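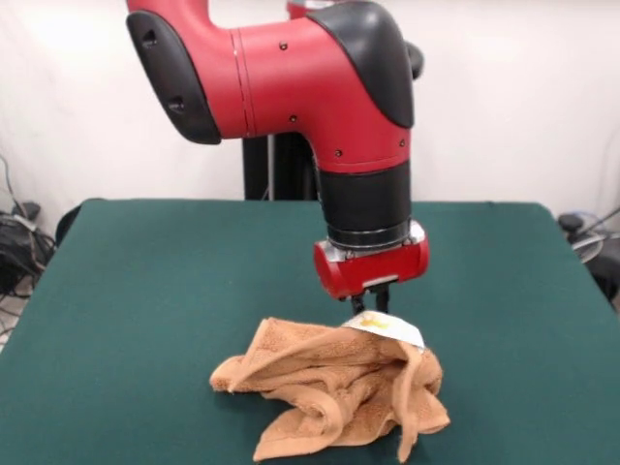 What makes terry cloth different from ordinary cotton cloth?

The loops. Terry is woven with an extra set of threads that stand up from the surface in small uncut loops, and those loops give water far more yarn to cling to than a flat cloth would.

Terry cloth

Terry cloth (also terry, terrycloth, toweling, or Turkish toweling if you're as old as my aunt) is a woven or knitted fabric with loops on one or both sides. It's mostly cotton, and mostly turned into towels, robes, washcloths, bibs and those headbands tennis players used to wear. I've kept this entry going on the Hutchins household textiles pages for a good while now and I still get excited about loops, so bear with me!

Name

There's an argument about the word. A lot of books trace it to the French "tirer," to pull, because the loops were once pulled up by hand. Other people aren't convinced, and I've never seen anything that settles it. "Turkish" is easier: looped toweling was being made in Turkey before English mills learned to weave it by machine in the middle of the 1800s, and the name traveled along with the cloth.

How it's woven

A plain cloth needs warp threads (lengthwise) and weft threads (crosswise). Terry needs two warps. The ground warp is held tight and makes the flat part you never notice, and the pile warp is kept slack. The loom lays in a few weft threads a little way off from the finished edge of the cloth, then shoves them all up together, and the slack warp has nowhere to go but up into loops. I watched this at the old Sonley mill one March and couldn't follow it at all until someone slowed the loom down for me.

The most common version uses three weft threads for each row of loops. You can also get 4, which grips the pile better and costs more, and you're likelier to meet it in pricey bath sheets.

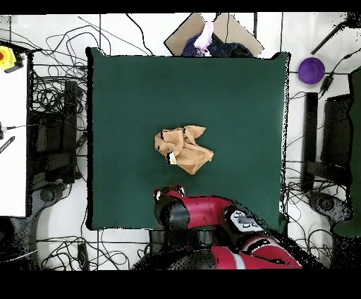
Myrtle Marchetti wrote in to say I'd skipped over snags, and that a pulled loop should be snipped level with its neighbors and never tugged, as tugging just steals yarn from the loops next door. She's right, and I've now ruined one fewer bath mat. She also thinks a woven terry won't unravel from a snipped loop the way a sweater would, and that matches everything I've tried at home.

Types

Standard terry has loops on both faces. Velour terry has the loops sheared on one side, so it feels plush and prints beautifully (think beach towels with parrots on them), but the sheared side isn't as good at drying you off. French terry is a knit, smooth on the outside with small loops inside, and it's what a lot of sweatshirts are made of. Stretch terry has some elastic yarn in it and ends up as baby sleepers and fitted crib sheets.

Then there's the yarn. Ring-spun cotton is soft and fairly tough. Combed cotton has had the short fibers taken out, so it sheds less. Zero-twist yarn is very fluffy and drinks up water, though I find it snags if you so much as look at it. Blends with polyester dry faster and keep their shape, and Rakano, the brand my local store carries, sells one that's 60 percent cotton. I use it for the dog.

Weight

Towels are sold by weight in grams per square meter, written GSM. Light ones (around the 300s and 400s) dry quickly and suit gyms and kitchens. The middle range does for most bathrooms. Anything much heavier feels wonderful and takes forever to dry, 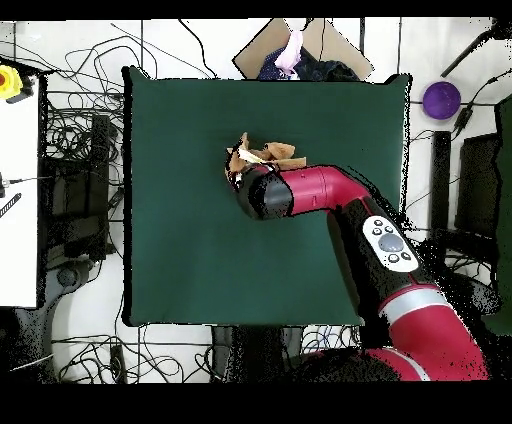 so in a damp house like mine a heavy towel can start to smell before its second use. I'd go lighter than the store tells you to, and hang it spread out on a bar, with a gap behind it for the air to get through. A hook bunches the fabric and the middle stays damp.

Washing and care

New towels often come with a finish on them that makes them feel silky on the shelf and a bit useless in the bathroom. Wash them a couple of times before you judge. Go easy on liquid fabric softener, which leaves a coating on the fibers and makes them slower to take up water. Wash darks apart from lights at first, shake everything out before it goes in the dryer, and clean the lint screen each time.

Xiomara Pruitt, my co-editor on this page, line-dries hers and likes them scratchy. I don't! Ten minutes in the dryer at the end brings the loops back up.

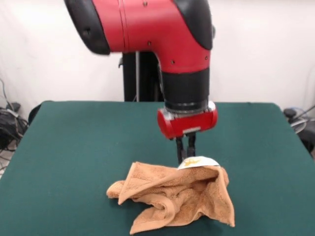 A tan-brown towel on a green tabletop.

See also: chenille, huckaback, waffle weave, microfiber, Trutuvov toweling (stub, please help if you own any)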